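# Gripper fault gallery, kitchen task

April 9, 2024

I put on this page the material from our gripper fault in the simulated kitchen. The fault is called "silent open" in our notes: the controller reports a closed grip, and the fingers are spread. We met it in the Tam simulator first, and later on the real arm in the Plinell lab, where a full cup fell on the floor and the guard stop did not react. No person was hurt. After this event Aiguo Mao asked that all of us keep one page with the cases, so that new members can read it before they run the arm.

The task is simple. The arm goes to the counter, takes an object, and brings it to the other side of the kitchen. We ran it in 9 sessions with the Isum controller, and the fault came in 4 of them. The entry below belongs to the wrist view. Please read the text together with the log, because the log and the view do not always agree, and this is the main difficulty with this fault.

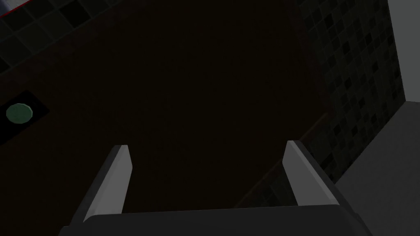 **Wrist view.** The silent open fault is dangerous because the software continues with the plan as if the object is in the hand. In our logs the grip flag stays at "closed" until the next reset, and every later check trusts this flag. When you review a case, look at the gap first and read the flag second. A wide gap with nothing between the two fingers, as in this view over the dark brown surface, must never be accepted together with a "closed" flag. The green disc on its black pad is outside the gap, to the left, so do not take it for a held object when you label.

**What we found.** The Etetti driver sends the finger width on a separate channel. If one message on this channel is lost, the controller keeps the old value and gives no warning. Two lost messages in a row were enough to repeat the fault on the bench — we did not need any load on the arm.

**What we changed.** The grip flag now expires after 5 missed cycles, and the arm stops in place. It does not go to the home position, as it did before, since a moving arm with an unknown grip was the reason for the fallen cup.

**Still open.** The guard stop on the real arm is not explained yet. Until June please run the real arm only at low speed, with a second person at the stop button. If you see a new case, send the log and the wrist view to Aiguo Mao and write the session number in the subject.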